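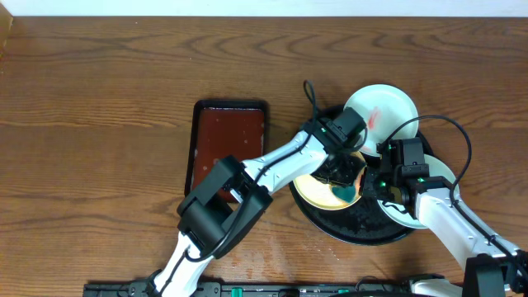
I have been thinking a good deal lately about washing up, and in particular about the half hour before it, when the meal is over and the things are still lying about where people left them. My grandmother, whom we all called Mamo, could not bear that half hour. She would have your plate away while you were still chewing, and I grew up believing that a dirty plate was a sort of small emergency. It has taken me a long time to come round to the opposite view, which is that a table ought to be left alone for a while. A white plate with a smear of red on it, a cream one beside it, a black platter underneath and all that lovely wavy grain in the wood - I find I like looking at these things, and I would be sorry to have them whisked off to the sink the moment the last fork went down.

I should say that I live in Druvside, in a house with a very small kitchen and no dishwasher, so I am not speaking as someone who has the job done for her. Every plate we eat from I will sooner or later hold under the tap. I worked out once, on a wet Monday when I ought to have been doing something else, that the two of us must wash about 3,000 plates a year, and that is before you start on the cups and the pans and whatever the grandchildren have been at.

Luana Caldeira, who has the flat upstairs and eats with us most weeks, is firmly on Mamo's side. She thinks food dries on, and of course she is right, it does. Egg is dreadful and porridge is worse. But a sauce will come away perfectly well after ten minutes in warm water, and I would gladly trade those ten minutes for the talk you get when everybody stays put. People say things over dirty plates that they would never say over clean ones. My son told us he was moving to Zodthorpe with his elbow practically in the gravy, and I am quite certain that if I had got up to clear he would have kept it to himself until Christmas.

There is also the matter of stacking, on which I hold strong opinions. I don't like it done at the table. Scraping one plate on to another in front of guests makes a horrid noise and gets grease on the underside of everything, so that you end up washing both faces of a plate that only needed the one. Far better to carry them out in twos, or to bring a tray to the table and load it gently. A tray with a raised rim is worth any number of clever gadgets, and I have had mine for longer than I have had my knees in good order.

I know there are households where none of this would do - where there are small children, or a cat, or somebody on an early shift who wants the kitchen straight before bed. I had all three at one time or another and I cleared as fast as anyone. All I would ask is that those who can sit a bit longer do so. Put the kettle on if you must be up and doing, and then come back and sit down again with the plates where they are.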